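Speaker notes: open day talk, September
Nuria Iglesias, Merkton
Slot is 25 minutes, leave time for questions at the end

Opening

Good morning and thanks for coming. My name is Nuria Iglesias and I run the handling group at Merkton. If you were on the 9:30 tour you have already walked past the cloth station. If you are on the next one, you will see it after this talk.

(Check that the people at the back can hear. The fans are loud in this hall.)

I want to talk about cloth. Most of what we showed last year was boxes and bottles. A box keeps its shape when you pick it up. A shirt changes shape as soon as you touch it, and the robot has to work with whatever shape it gets.

What you will see at the station

The arm has a two-finger gripper with a small camera mounted close to it. The camera looks past the fingers, so the robot sees the cloth from the same side it grips from. We call the station Firalier. The software that picks the grip point is Simorberg, and you will hear the staff use both names.
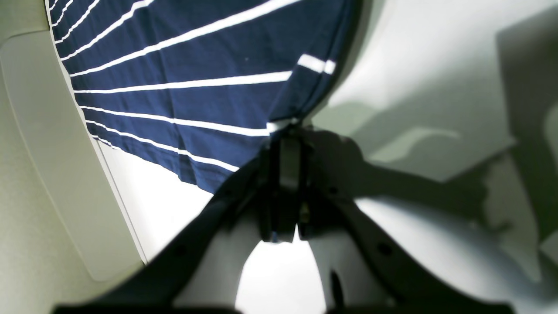

Edges are the hard part. To pull a garment flat you need a hem or a corner, and on a bunched piece of cloth a fold can look a lot like a hem. If the fingers close on a fold, you lift two layers and the next step goes wrong. Stripes help us when we explain this to visitors, because you can follow the lines and see where the fabric turns over. Plain black cloth is the worst.

Shadows are the other problem. A strong light puts the shadow of the gripper right next to the cloth, and early versions of the software took that dark outline for part of the fabric. We tested with 700 practice grips under different lamps before we let visitors near it.

(Pause here. Ask who folds the laundry at home.)

How the demonstration runs

Each run takes 60 seconds. Please stay behind the yellow line until the operator says the arm has stopped. You may hand over a piece of clothing of your own if it has no metal buttons. Tijani supplied the table and the safety fence, and their people are at the desk by the door if you have questions about either.

Some runs will fail. The operator will reset and start again, and you are welcome to ask what went wrong.

Questions

Likely ones: price, speed, whether it can do socks. No price today. Speed is slower than a person. Socks are planned for next year.

Send the second tour group to the left-hand door.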